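Nurusent Feed Manager
Keyword muting and topic filtering for organizational social accounts

Overview

Nurusent Feed Manager is a subscription service for institutions that maintain a presence on several social networks and wish to control what their staff see while using them. It combines the timelines of all connected accounts into a single reading view and applies one set of muting rules to the whole. Posts that match a rule are held in a separate folder, where they remain available for review.

The service was first developed for the reference department of the Javville public library, whose staff answer patron questions through social accounts and had asked for a way to work during major book and television releases without reading the endings. It is now used by libraries, college newspapers, theaters and membership associations.

What the service does

Rules may be written for single words, phrases, hashtags, account names or linked websites. A rule may be permanent or may carry an end date, after which it is removed and the held posts are returned to the timeline in their original order. Each account may hold up to 300 active rules.

Topic packs are prepared lists of related terms maintained by the Nurusent editorial desk in Ustport. A pack for a televised series, for instance, will include character names, common misspellings, episode titles and the abbreviations used by viewers. There are 418 packs in the current catalog. Subscribers may add terms to a pack for their own use, and may submit those terms to the desk for inclusion in the next revision. The desk is directed by Karine McKinnon.

Reply protection keeps direct messages and replies addressed to the institution visible at all times, with the matching words covered by a gray bar. The reader may lift the bar with one click. This feature was added in May at the request of subscribers who found that muting rules were hiding questions from the public – a serious matter for any office that is expected to respond.

Image posts are filtered by caption, hashtag and attached link only. Nurusent does not examine the contents of photographs or video, and a picture posted without text will pass through to the timeline.

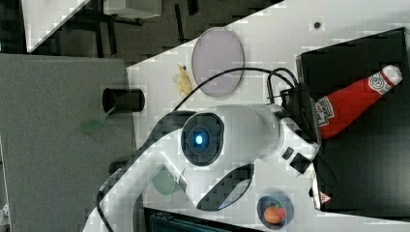 Setting up an account

An administrator connects the institution's social accounts from the Accounts page and signs in to each network once. Passwords are not stored by Nurusent. The administrator then invites staff members by e-mail and assigns each of them one of three roles: reader, editor or administrator. Readers may create personal rules that affect only their own view. Editors may create shared rules.

New rules take effect within 2 minutes. Posts already in the timeline are checked against a new rule as far back as 3 days; older posts are left as they are.

Institutions moving from Marchetti list software may import their existing word lists as plain text files, with one term on each line. Terms containing wildcards should be checked by hand after import, as the two systems treat the asterisk differently.

Subscription levels

Standard. Up to three connected accounts, personal and shared rules, and access to all topic packs.

Institutional. Unlimited connected accounts, reply protection, monthly activity reports and a named contact at Nurusent.

Both levels are billed annually. Public libraries and accredited schools may apply for the reduced rate by sending a letter on official letterhead to the subscriptions office.

Limitations

Feed Manager works only within its own reading view and in the browser extension. It has no effect on the networks' own mobile applications, on notifications sent to a telephone, or on trending lists shown outside the timeline. Staff who wish to avoid a topic entirely are advised to turn off notifications for the period in question.

Support

Questions about setup and importing are handled by Lyle Benavides and Deolinda Rocha in the support office. Institutional subscribers should write to Soledad Tran – please include the account name and the text of the rule concerned. Requests for new topic packs are accepted through the form on the Catalog page.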